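1/ So the river came up again in Jultstead last month and I've been helping at the relief desk ever since. Long days – lots of coffee!
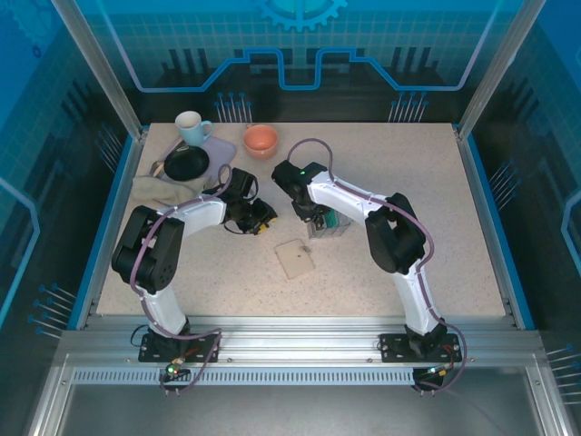 2/ We have 3,254 households on the list, and the form treats every one the same. Renters, farm crews, folks who don't drive – same seven-page form, one language.

3/ My street got a check in eight days. Some 30 families over by Tarkik Road are still waiting on a call back.
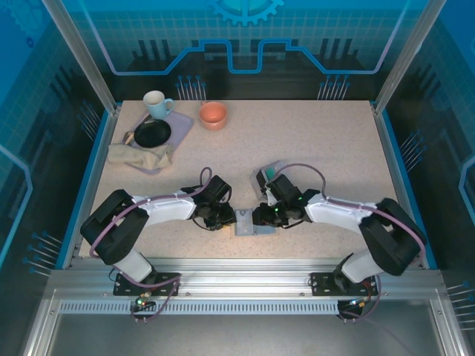
And they had the deeper water! If you're out that way, come by before 7 and I'll sit down and do the form with you.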